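Section 4. Comparing Finger Sets on the Hand-Held Grippers

4.1 Purpose of this section

Use this procedure when you have two or more finger sets and need to decide which one to keep on the Moldale hand-held grippers for soft goods. It covers mounting, zeroing, a short cloth trial and the score sheet. It does not cover the arm-mounted version of the gripper (see Section 6) or calibration of the wrist camera lens (see Section 3).

Allow one morning for a full comparison of two finger sets. A second operator is helpful for steps 14 to 19 but not required.

4.2 Before you start

You will need:

Two hand-held grippers, left and right, charged
The finger sets to be compared
The hex key supplied with the grippers
A flat work surface with a plain cover
Test cloths from the soft goods kit
The score sheet from Appendix B

Check the firmware version on both grippers. Both must run the same version. If they differ, update the older one first and restart both.

CAUTION: Switch the gripper off before removing a finger. The jaw can close without warning if the trigger is touched while the screws are out.

4.3 Mounting a finger set

1. Switch off the gripper and set it on its back with the jaw pointing away from you.

2. Open the jaw by hand until it stops. Do not force it past the stop.

3. Remove the pivot caps and put them where they will not roll.

4. Loosen the two screws on the first finger. Slide the finger straight out. If it sticks, loosen the screws another half turn. Do not twist the finger.

5. Slide in the new finger until it clicks, then tighten the screws. Hand tight is enough.

6. Repeat for the second finger.

7. Refit the pivot caps. A cap that is not seated will rub on the housing and give a false reading during the width check.

8. Open and close the jaw five times by hand. The movement should feel even from one end to the other.

Note: The Brasix fingers are long and curved and need to be fitted as a matched pair. The Vidal fingers are straight and either one fits either side.

4.4 Zeroing the jaw

9. Switch the gripper on and wait for the indicator light to turn green.

10. Close the jaw fully with nothing between the fingers. Hold for two seconds.

11. Choose Set Zero in the controller menu.

12. Open the jaw fully and choose Set Open.

13. Close the jaw on the 12 mm gauge block. The controller should read 12. If it does not, go back to step 10. If the second attempt also fails, check the pivot caps and the finger screws before you try again.

Zero the left and right grippers separately. The values are stored in each gripper and do not carry over when you swap them between hands.

4.5 Preparing the surface

Soft goods trials give poor results on a hard bench. The fingertips skid on the bench top when they try to get under the cloth, and a long finger can flex enough to shift the zero. Use a mattress, a padded board or a folded blanket with a tight cover over it. A fitted sheet is good for this and is easy to replace when it wears.

Choose a cover in a different color from the test cloths. If the cover and the cloth are close in color, the edge of the cloth is hard to pick out in the recording, and whoever scores it later will be guessing.
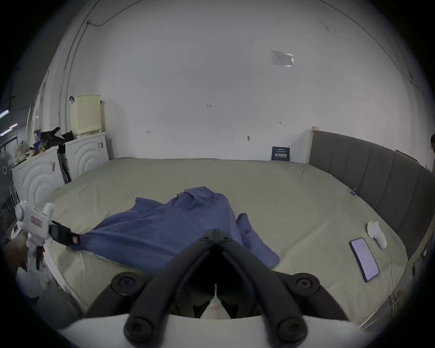 Two-hand trials come next, and they are where the finger sets differ most. One gripper holds the cloth while the other goes in for the second grasp point, so any slip in the holding hand shows up at once. Start from a bunched cloth, as with the blue one on the green sheet, where the left gripper has its end and the long curved fingers of the other gripper still have the folds ahead of them. Starting from a cloth that is already flat makes both finger sets look better than they are.

4.6 Running the cloth trial

14. Drop the test cloth onto the surface from elbow height. Do not arrange it.

15. Start the recording on both grippers. Wait for the tone.

16. Grasp one end of the cloth with the left gripper. Keep the fingertips low and let the cover give a little under them.

17. Bring the right gripper in toward a free edge or corner. Close on it in one movement. If you miss, open fully before trying again and mark a miss on the score sheet.

18. Lift both grippers together until the cloth hangs clear. Hold it there until the second tone.

19. Lay the cloth down, open both jaws and stop the recording.

Run 16 trials with each finger set, then change the fingers and repeat with the same cloths in the same order. The same person should hold the grippers for both sets. In our own July comparison, Ayane Nakajima ran the Brasix set and Chenxi Qin ran the Vidal set, and we had to throw out the result and start over.

CAUTION: Keep your free fingers behind the housing while the jaw is closing. The long finger sets reach farther than you expect when you change over from the short ones.

4.7 Scoring

Score from the recording, not from memory. For each trial, enter:

Misses before the first good grasp
Slips during the lift (yes or no)
Layers picked up (one, or more than one)
Marks left on the cloth

Do not add the four entries together. A finger set that never slips but always picks up two layers is no use for folding, and a total will hide that. Lungile Van der Merwe keeps the layer column on a separate page and looks at it first, which works well if folding is your main task.

If a trial runs longer than 30 seconds, stop, mark it as not completed and go on to the next one.

4.8 What to look for

Long curved fingers are better at getting under a fold. They are also more likely to catch the cover along with the cloth. If this happens often, raise the approach by a finger's width and repeat the trial.

Straight fingers pinch a single layer more cleanly but need a visible edge. Expect more misses on a bunched cloth.

Worn pads look like a bad finger design in the scores. Replace the pads on both sets before you compare them, and again after 500 grasps.

4.9 Storing the results

Save the recordings and the score sheet in the same Rellel project folder, with the name of the finger set in the file name. Write the firmware version on the sheet. Keep the removed fingers in their own bag with the screws – the Brasix and Vidal screws look alike but differ in length, and the longer one will bottom out before the finger is tight.

Continue to Section 5 if you plan to use the chosen fingers with the controller's force limit turned on.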